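## Chapter 9: Containers, Sorting, and the Small Warehouse

Draft for the Wednesday section. Problem set at the back still needs checking.

Start with a question most people skip. What does it cost to put a thing down?

Not to make it, not to ship it. Just to put it down somewhere and be able to find it again. Chapters 1 through 8 treated storage as a line on the budget: so many square feet, so much rent. Good enough for a first pass. But rent is the easy part. The hard part is handling – every time a hand touches an item, that touch has a price, and small businesses almost never write it down.

This chapter is about handling. By the end you should be able to:

- tell a *touch* from a *move* and count both
- draw a simple flow map for a stockroom
- pick between open bins, closed bins and shelves for a given mix of goods
- explain why mixed stock costs more than uniform stock, even when the totals match

You'll need the unit cost formula from Chapter 4. Go back if it's fuzzy.

### 9.1 Two stockrooms

Take two shops. Both sell toys and craft supplies, both in the same region, both carry 100 different items. The first is in Gatville, the second in Uvitz. Same suppliers, nearly the same rent.

The Gatville shop keeps everything in closed cartons, stacked to the ceiling. Looks tidy. Labels on the front of every carton, and the labels are right most of the time. To get one item the clerk finds the label, unstacks whatever is on top, opens the flaps, takes the item, closes the flaps, restacks. Call it nine touches on a bad day.

The Uvitz shop uses open containers, one layer, nothing on top of anything. Wastes a huge amount of air. Looks worse. Two touches: reach in, take it out.

Which shop is cheaper to run? Depends. That's the whole chapter, really. It depends on how often each item is asked for, and on how much the air costs. In a downtown location with high rent, Gatville's way may win for slow items. For anything that sells daily, Uvitz wins and it isn't close.

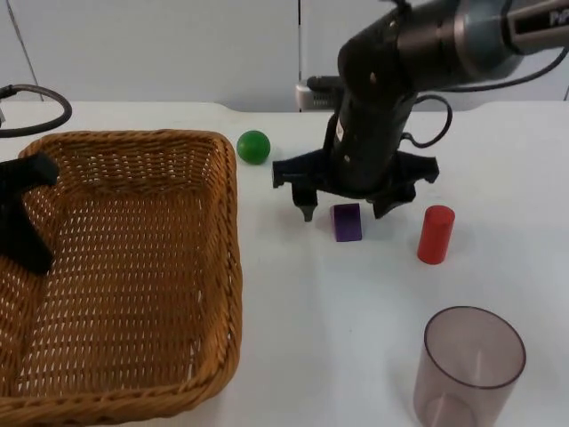 Now the trickier point. Both shops above were assumed to hold each item in its own place. Real stockrooms don't. Returns come back, deliveries show up short, someone is in a rush at closing time, and before long there is a container with a bit of everything in it. We call this **mixed stock**. The opposite, one kind of thing per container, is **uniform stock**.

Mixed stock has a cost that doesn't show up when you count touches the simple way. Before the hand can close on the right thing, the eye has to find it. That's **search time**. Short for one item. Add it up over a season and it may be the biggest number on the page.

### 9.2 Touches and moves

Definitions. Learn these, they come back in every chapter after this one.

> **Touch:** any time an item, or the container holding it, is picked up, put down, opened or closed.
>
> **Move:** any change in the place where an item is stored.

A move always includes at least two touches (up, down). A touch need not include a move. Open a carton, look in, close it – two touches, no move, nothing gained. Students lose points on this every year so read it again.

Handling cost for one item over a period:

**H = T × w × s**

where T is the number of touches, w is the wage per second, and s is the average seconds per touch. Search time goes in s for now. We split it out in 9.5.

Notice what is *not* in the formula. The price of the item. A cheap plastic bead and an expensive music box cost the same to handle if they take the same number of touches. This is why low price goods are so dangerous for a small shop: the handling can eat the whole margin and the owner blames the supplier.

### 9.3 Shape matters more than you think

Items of the same shape nest, stack, or line up. Items of different shapes don't. Balls roll. Blocks stack if the faces are flat. Cylinders do both, depending on which way up they land, and cups nest only with other cups of the same taper.

So a container of one shape can be filled close to its limit. A container of several shapes can't, becuase the gaps between them are wasted. In the exercises we use a **fill rate** of 70 percent for uniform stock. You will work out the rate for mixed stock yourself, from the measurements in Table 9.2.

Container depth matters too. Shallow containers show everything at a glance and hold little. Deep ones hold a lot and hide the bottom layer. Rule of thumb: if the items are mixed, go shallow. If uniform, go as deep as an arm can reach comfortably and no deeper.

### 9.4 Case: the Trerkance depot

Trerkance supplies party goods to small stores. Its depot in Magesa opened with deep bins for everything. By September the pickers were tipping whole bins out on the floor to reach the bottom, then scooping it all back. Every item in the bin got touched for the sake of one.

The manager asked for a bigger building. Read the case notes on the next page before deciding if you would of said yes. Pay attention to the following:

1. Which items were asked for most often, and where they were kept.
2. How many touches the tipping added per order.
3. What happened to breakage.

Write down your answer before going on to 9.5. A sentence or two is fine. You'll be asked to defend it in the first exercise, using the handling formula and a flow map drawn to scale.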